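**Swap table at the Kandine building**

The swap table on the second floor is open again through the end of September. Asif Arain has wiped down the shelves and thrown out whatever had been sitting there since spring. Bring clean household things in working order and take what you can use. There is no sign-up and no limit per apartment.

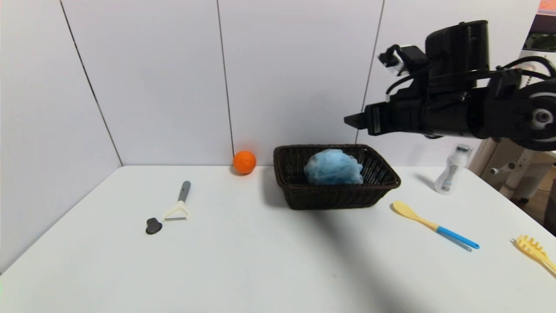 Small kitchen tools go fastest, so please keep them coming. Large pots and anything with a plug should go to the Trarwood depot, which takes them at the side door. If you bring several small items, put them in something that can go too, like the brown wicker basket with the blue bath pouf in it. Spoons, pasta servers and similar can lie next to it where people can see the handles. Bath items must be new.

Daranee Pongsiri asks that anything with a blade be laid flat and away from the front edge of the table, at a height small children can't reach. Knives should be handed to her in apartment 10. 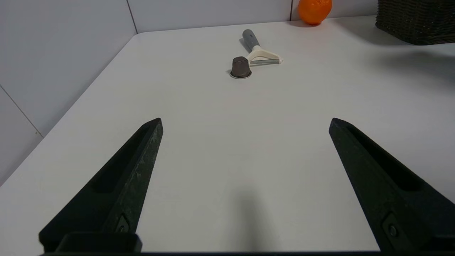 *Y-shaped peeler with a gray handle, and a coffee capsule.*

Coffee capsules are welcome if they are sealed. Write the machine type on a slip of paper, as two people took the wrong kind last time. Used capsules go in the Carkeo bin by the mailboxes. The bin is emptied every other week, and Sakda Tanasarn has the key if it fills up early.

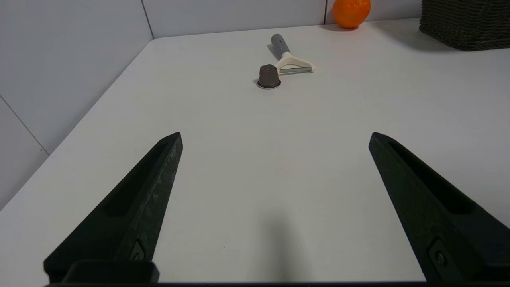 *Capsule and peeler, with the wicker basket at the back.*

Items left after the end of the month will be boxed up and taken to Kongkaew. Apinya Thongsuk is driving and has room for one more person to help carry. Call the office at extension 769 if you can go.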